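FSM 206 Workplace Refreshment Service
Unit 6: The self-serve coffee point
Handout prepared by Brenda Ibarra, Cletovbridge

6.1 Scope

This unit covers the unattended coffee point in an office, clinic or waiting area. Staffed counters and vending machines are covered in Unit 7. A coffee point is unattended if users prepare their own drinks and staff visit only to clean and restock.

6.2 Order of the counter

A user performs four actions: take a cup, brew, add sugar or creamer, fit a lid. Supplies are placed in that order where the counter allows. The sink is kept out of the sequence. Where the faucet falls in the middle of the run, stock goes in front of it or to one side, and nothing made of paper is stored in the basin's splash area.

Cups are stacked upside down or held in a dispenser base. Two stacks are preferred to one above 700 drinks a month. Lids are kept next to the cups and match the cup diameter. Mixed diameters are the most frequent complaint recorded in the Drumetti case (see reading list).

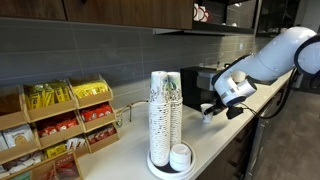 6.3 Par levels

Par is the quantity present immediately after restocking. It is calculated from average use between visits plus a safety margin of one quarter. The Funitz worksheet uses the following monthly values for a single floor:

Drinks served: 1,138
Restocking visits: 22
Average drinks per visit interval: 51.7
Par for cups, with margin: 65

Round up to the next whole cup, then to a full sleeve if storage permits. Par for sweetener is set separately. Assume about 6 packets for every ten drinks and correct the figure after the first month of records.

Packets are sorted by type, one type per bin. A tiered organizer is acceptable if the labels on the lower rows can be read from standing height. Old stock is moved to the front before new stock is added. Do not top up a bin from above.

6.4 Single-serve brewers

Single-serve machines reduce waste from unfinished pots and increase packaging waste. Both quantities must be reported in the term project. The daily check consists of the reservoir, the drip tray and the pod holder, in that order. Used pods are removed at each visit. Descaling follows the manufacturer's interval and is logged on the Pan sheet with the initials of the person responsible.
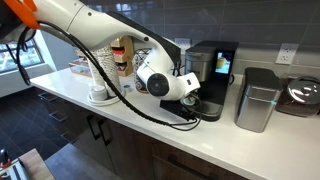

Whole beans and pods are entered on separate lines of the inventory, even when both are kept at one station. Beans are recorded by weight and pods by count. The large glass jar of dark beans to the right of the brewer is entered on the bean line, and the pod with the silvery lid at the pod holder belongs on the other. Containers on open display are emptied and washed before refilling. The date of opening is written on the base of the container or on a tag.

6.5 Assignment

Select one coffee point and draw its counter to scale. Mark the position of cups, lids, brewer, packets, waste bin and outlets. Calculate par for cups and for two other items using the method in 6.3. State the source of the usage figures.

Drawings are submitted on paper in October. Calculations may be handwritten.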